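# Narness bench hardness tester: frequently asked questions

Drestomau builds the Narness in Sastport and sells it directly, or through Dovhaniuk if you're inland and would like someone nearer to complain to. These are the questions that reach our service desk most often, with the answers the service desk gives when it has had its coffee.

## Before you buy

### What does it do?

It presses a hard point into a piece of metal under a known load, measures how deep the point went, and gives you a hardness number. The point is called an indenter. The piece of metal is called a sample until the test fails, after which it is usually called a bad sample.

### Will it test plastic? Rubber? Cheese?

Some hard plastics, with the ball indenter and the light load. Rubber needs a different kind of instrument altogether and we don't make one. The cheese question has come in more than once, from people who seemed sincere. No.

### How big a part can I fit?

The standard frame takes parts up to 16 inches tall with the flat anvil removed. Depth from the indenter to the column is the number people forget to ask about, and then they find out on delivery day. Send us a sketch of your largest part with dimensions on it. A sketch on a napkin is fine. "Pretty big" is less fine.

### Do I need the motorized version?

If you run a handful of tests a day, the hand-lever model will serve you well and has less in it to break. If you run tests all shift, get the motor. Operators tend to pull the lever faster as lunch approaches, and loading speed affects the reading. The motor has no opinion about lunch.

### Is there a used one I can have for less?

Sometimes. We refurbish trade-ins with new bearings, a new depth gauge and a fresh calibration, and they carry the same warranty as a new machine. The paint is whatever color it was. Ask the desk what's in stock, and don't wait a month to decide.

### What comes in the crate?

- The tester, bolted to a pallet
- One diamond indenter and one ball indenter, each in its own case
- A flat anvil and a V anvil for round stock
- 3 reference blocks, boxed and labeled with their hardness values
- A dust cover
- A printed manual, which is also handy for leveling a desk

The stand is sold separately. We know.

## Setup and daily use

### Where should I put it?

On a solid bench, away from anything that thumps. Presses, compressors and loading-dock doors all show up in the readings. One customer had perfect numbers every morning and terrible ones every afternoon, and the answer was a stamping line on the other side of the wall that started up after lunch.

Level it front to back and side to side using the feet. A bubble level on the anvil is good enough.

### My first reading is always off. Is it broken?

Probably not. After you change an indenter or an anvil, the parts need to seat. Run two throwaway tests on scrap, ignore the numbers, and start counting from there. If the numbers are still wandering after that, clean the underside of the anvil. There's a chip under it. There is nearly always a chip under it.

### How should I prepare the sample?

Flat, clean and free of scale on both sides. The bottom matters as much as the top, and gets a tenth of the attention. A burr on the underside will flex under load and the machine will faithfully report the flex as softness.

For round parts, use the V anvil and apply the curvature correction from the chart in the manual. Small diameters need a bigger correction. Below the smallest size on the chart, cut a section and mount it.

### How close together can I put the indents?

Farther apart than you'd like. Each indent hardens the metal right next to it, so a second test crowded up against the first will read high. Leave at least 3 indent widths between centers, and the same from any edge. If the part is too small for that, take fewer readings.

### Can I test the back of a reference block once the front is full?

No. Only the front is certified. Flipping the block is the most popular form of thrift in our industry, and it ruins the block and then the anvil, in that order.
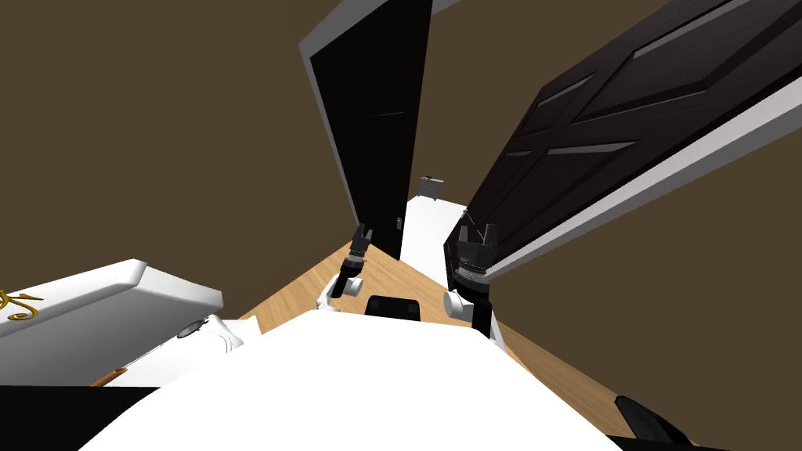
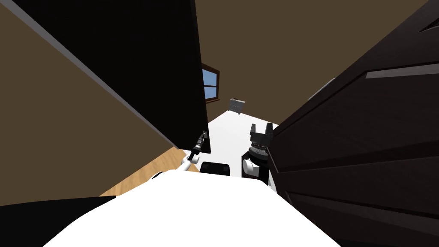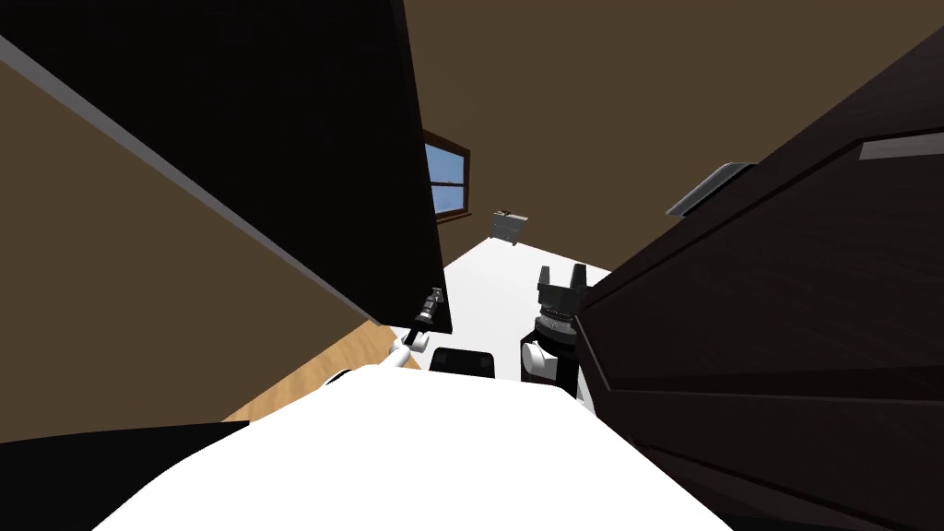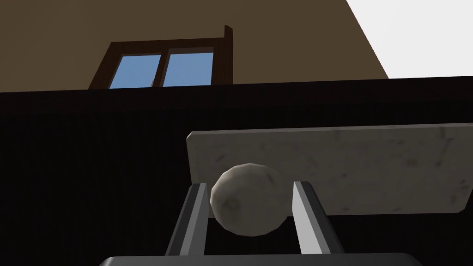 *Computer-rendered views. A window is in the last three.*

## Calibration

### How often does it need calibrating?

Once a year for most shops, and again any time the tester is moved. Moved means moved, including to the other end of the same bench. Your own quality manual or your customer may ask for more often than that, in which case they win.

Between visits, check it against a reference block at the start of each shift and write the result down. The writing down is the part auditors care about.

### The block says one thing and the tester says another. Who's right?

Start by assuming the block is right. Then, in this order:

1. Clean the block, the anvil and the indenter.
2. Check that the load selector matches the scale you've picked.
3. Look at the diamond with a magnifier. A chipped tip is easy to see once you bother to look.
4. Try a different block.
5. Call us.

Most calls end at step 2. We don't keep score, officially.

### Can I adjust it myself?

There's a small screw behind the rear cover that changes the zero. It is sealed with a dab of red lacquer. You can break the lacquer and turn the screw, and you will then own a tester with no valid certificate and a reading you happen to like. If you'd rather have the certificate, leave the screw alone.

### Do you come to us?

Yes, within a day's drive of Sastport. Dovhaniuk covers the rest and uses the same procedure and the same kind of blocks. Please have the tester accessible before the technician arrives. A tester with a pallet of castings parked against it counts as inaccessible, and we charge for the waiting.

### What's on the certificate?

The serial number, the blocks used, the readings before and after adjustment, the room temperature, and a signature. If the "before" readings were out of tolerance, the certificate says so. We get asked to leave that line off. We don't.

## Maintenance

### What do I need to do regularly?

Very little, which may be why it doesn't get done. Wipe the elevating screw with a dry cloth at the end of the day. Put one drop of light machine oil on the thread every 500 tests, and no more than that. Oil runs down, collects dust, and turns into something resembling roofing tar.

Put the cover on at night. Don't spray the machine with anything.

### How long does a diamond indenter last?

For years, or until somebody runs the anvil up into it with no sample in place. The second method is much quicker. Chips are not covered under warranty, and yes, we can tell.

### The handwheel feels gritty.

It's the thread. Run the anvil down as far as it goes, lift off the bellows, brush the thread clean and oil it as described above. If it still grinds, stop cranking and send us a short description of where in the travel you feel it. Forcing it turns a cleaning job into a new screw.

### The display is blank.

Check the outlet. Check the switch on the back, and then check that the back switch is the one you think it is, as there are two and the lower one is for the lamp. After that, try the fuse. Spares are taped inside the rear cover unless the last person used them.

## Orders, shipping and returns

### How long is the wait?

Hand-lever models usually ship within 2 weeks. Motorized ones take longer and we'll quote a date when you order. We close for inventory in September, and orders placed that month politely wait their turn.

### Can it go by regular parcel service?

The indenters and blocks can. The tester goes by freight, upright, on its pallet. Keep the crate and the transit bracket for at least as long as the warranty lasts. We sell replacement crates, at a price meant to encourage you to keep the first one.

### It arrived damaged. What now?

Note the damage on the delivery slip before you sign, take photos of the crate and the tester, and call the desk the same day. Don't power it up to see if it still works. If the tilt sticker on the crate has changed color, we'd like to hear about that too, even if everything looks fine.

### Can I return it?

Unused and in the crate, yes, within the period printed on your invoice, less freight. Used testers come back as trade-ins. Custom anvils don't come back at all – we have a shelf of V anvils cut to fit one customer's axle and nobody else's.

### Do you train operators?

A half-day session is included with any new motorized machine and can be added to the others. It covers setup, sample prep, picking a scale and reading the block log. Send the people who will be running the tester. Supervisors are welcome, and they tend to ask about reports.

### Where do I find my serial number?

On the plate at the rear of the base, on the left as you face the back. It's also on the certificate and inside the front of the manual. Have it ready when you call, along with the scale and indenter you were using when the trouble started.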